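Household Waste Sorting Pilot, Suksawat
Progress report to the Vira Fund
Prepared by Oranuch Thongsuk, project lead
2/13/24

1. Where we are

The pilot signed up 182 households against the target we agreed in September, and at first glance the numbers look healthy. I would ask the Fund not to read too much into them. Signing up took one signature and came with a free roll of bags. Of those who signed, 67 have put out sorted plastic in each of the last four collection weeks. Another 55 do it now and then, usually in the week after one of our visits. The rest have stopped or never started.

The proposal said that people would sort their waste once they knew how. I did not write that sentence, but I did sign it, and I no longer think it holds. At the doorstep most people could tell us correctly what goes where. Chutima Nuchit, who ran the visits on the canal side, found no difference in knowledge between the streets that sort and the streets that don't. What differed was how far people had to walk to the drop-off point and whether the truck had come when it was supposed to.

2. Collections

The contractor, Votumia, missed 12 pick-ups in the reporting period. Their own log shows fewer, because a late truck is counted as a completed run even when it arrives the next morning. We have asked for this to be changed and have been told it is being looked at. We were told the same last quarter.

A missed pick-up costs more than one week of plastic. On Temple Lane the sorted bags sat outside for three days, dogs got into them, and the residents put the lot in with general waste. Participation on that lane has not come back. I don't believe another leaflet will bring it back either, although the communications budget still has a line for one.

3. What is in the bins

The largest part of what we get, by bulk, is film and wrapping. The buyer at Cluvilbridge takes bottles, tubs and clean rigid plastic. He does not take crumpled film, and he does not take snack or sweet wrappers at any price. Households count all of it as plastic, which is fair enough, since that is what it is.
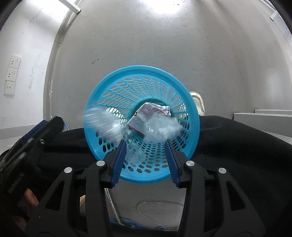

Wrapper and clear plastic in a household basket.

Our first round of guidance told people to keep film separate "where possible". This was a mistake. It gave them an extra job with nothing at the end of it, as the separate film went to landfill with everything else. Two residents followed the truck on a motorbike and saw as much for themselves. They were quite right to complain, and I have written to both of them.

Decha Kaewsai has suggested a trial with a firm that presses film into paving blocks. I have read the brochure. It gives no figures for how dirty the film can be, and the sample block we were lent has lost a corner. I would want to see a paved yard that has been through a rainy season before we spend anything on this. Decha disagrees and may write to you separately, which I have no objection to.

4. Schools

The school sessions went ahead as planned and the teachers were pleased with them. The proposal claims that children carry the habit home. We have no evidence for or against. The survey meant to test it was filled in during class, with the teacher helping, and almost every child ticked that their family sorts every day. In those same streets our collection records say otherwise. I have left the survey results out of this report and would rather drop the measure than repeat it in that form.

5. Money

Spending is under budget, mainly because the second collection point has not been built. The landlord wants a longer lease than we can offer. Chanida Onsri is talking to the owner of the plot behind the market, where the access is worse but the terms are simpler. Staff costs are on plan. Fuel is over, and will stay over if we go on covering missed pick-ups with our own pickup truck.

6. What we are asking for

We would like to move the leaflet money and the survey money into a second weekly collection on the canal side, for one quarter, and see whether regular trucks do what the talking has not. It may make no difference. If it makes none, I would find it hard to argue for a second year in the present form.

We also ask the Fund to raise the pick-up log with Votumia directly, as the contract is in your name and they answer your letters faster than ours.

Street-by-street figures are with Chanida Phetsri, who can send them on request. The December sheet has gaps where the scales were out for repair.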